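Drisusa Teleoperation Kit
Part of the Brirnotgate data collection range

Home / Equipment / Data collection / Drisusa

You want a robot arm to learn kitchen work. Somebody has to show it kitchen work first, over and over, in a way a training script can read afterward. Drisusa is the equipment for that somebody. It includes the leader arm you hold, the follower arm that copies you, a wrist camera, a fixed camera, the recording box, and a foot pedal that we resisted for a whole year and then added after everyone who tested the kit asked for one.

The kit does not contain a trained model. We get a fair number of emails on this point. What comes out of the recording box is a folder of episodes, and what your learning system makes of them is between you and your learning system.
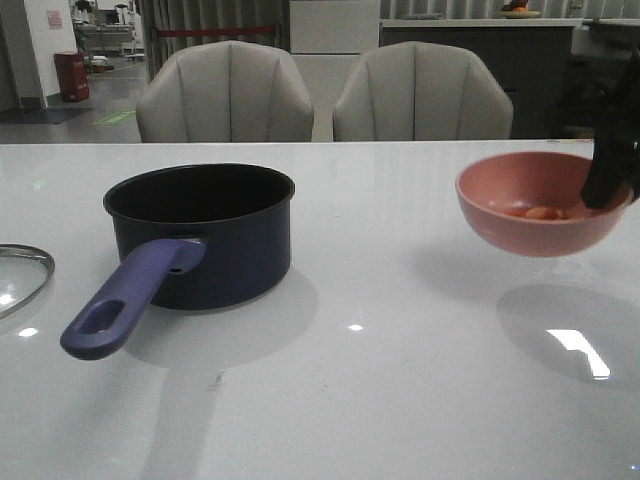

Brirnotgate Equipment Catalog, No. 14, p. 6

Most of our customers begin with a tabletop task, and most of those involve moving something with food in it. Bowls are a good first subject. They have a rim to grip, and they punish a careless wrist right away. A pink plastic bowl with a few small pieces of food in the bottom will teach your operators more about smooth motion than our manual does, and we wrote the manual with some care.

Cookware makes the task harder. A saucepan has a handle, and a handle gives the operator a choice of where to take hold. Decide before you record. If Lalit always goes for the handle and Akash always goes for the rim, your dataset holds two opinions and your model will try to have both of them at once. Write the grip on a card and tape the card to the leader arm. Lalit Awasthi designed the leader arm and would like it known that tape residue comes off with rubbing alcohol.

What an episode contains

Each episode is one attempt at one task, from pedal press to pedal press. The box saves joint positions for both arms, gripper opening, both camera streams, the task sentence you typed, and a quality mark. The quality mark has three settings: keep, drop, and ask. "Ask" was Vivek Tripathi's idea. It sends the episode to a review list where a second person can look at it after lunch, when everybody is more forgiving.

Failed attempts are saved too unless you tell the box otherwise. Please don't tell the box otherwise on your first day. A fumbled grip followed by a good recovery is worth having, and people tend to delete those out of pride.

Two cameras

The fixed camera sees the table and whatever is behind it. The wrist camera sees the fingers and whatever they are about to touch, and it's the one people underestimate. In the last stretch before a grasp, the fixed view can be blocked by the gripper itself, and the wrist view still has the rim of the bowl in it.

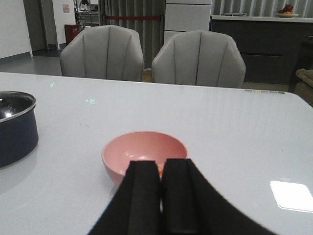 Wrist camera view: gripper fingers at the near edge of the bowl.

Both streams carry the same clock. If one falls behind, the box stops the episode and makes an unpleasant noise. We tried a pleasant noise in the prototype and operators recorded straight through it.

A word about shiny tables. Glossy white tops look great and throw your ceiling lights back at both cameras. You can put a matte mat down, or you can leave the glare in and let the system get used to it. If the robot is going to work on a glossy table later, leave it in. Do lock the exposure (Settings, Cameras, Hold) so a bright patch doesn't make everything else go dark halfway through a reach.

The same goes for what stands behind the table. Chairs, curtains, cabinets, a plate of fruit on the counter: real rooms have them. Move a chair now and then between sessions. A model trained with the furniture in one sacred arrangement can become very attached to it.

Planning your first set

For a single tabletop task we suggest 100 episodes before you train anything. Train, look at what goes wrong, and record the next batch to cover that. Customers who set out to record 800 in one push usually find out at the end that the task sentence had a typo in it, or that the bowl started in the same spot every time.

Change one thing per batch. Shift the bowl. Turn the pan handle to the other side. Swap the food. Take the lid away, or put it back at the edge of the table where it can be a nuisance. The box has a shuffle list that tells the operator what to change before each episode, and it is bossier than you would expect from a plain text file.

Operators get tired sooner than they admit. Rotate them. Abhishek Pant runs our training days and cuts people off when their wrists start to drift, usually a few minutes before they would have agreed with him.

In the carton

Leader arm with table clamp
Follower arm with two-finger gripper, black
Spare finger pads, two pairs
Wrist camera with bracket and short cable
Fixed camera with stand
Recording box, 600 GB usable storage
Foot pedal
Power supplies and the cables you need
One cable you don't need, included by mistake in the first run and now something of a tradition

Not in the carton: table, bowls, pans, food, computer for training, patience.

Options

Ernidari side clamp. Holds the fixed camera on the table edge when there's no room for the stand. $339.

Chaturvedi review software. Lets two people sort the "ask" list side by side and shows where they disagree. Licensed per site. Contact sales.

Setup and support

Two people can unpack and mount the kit in a morning. One person can also do it, with language. The arms must be calibrated to each other before the first recording and again any time somebody moves the clamp, including the person who swears they only leaned on it.

Support is by email. Aniela Pawłowska answers most of it. Send her the episode number, the box's log file, and one sentence about what you expected to happen. Requests that say only "it is acting weird" will get a polite reply asking for the log file.

Firmware updates come out when they are ready. The next one is planned for June and adds a rename button for task sentences, for reasons given above.

Page last updated February 26, 2020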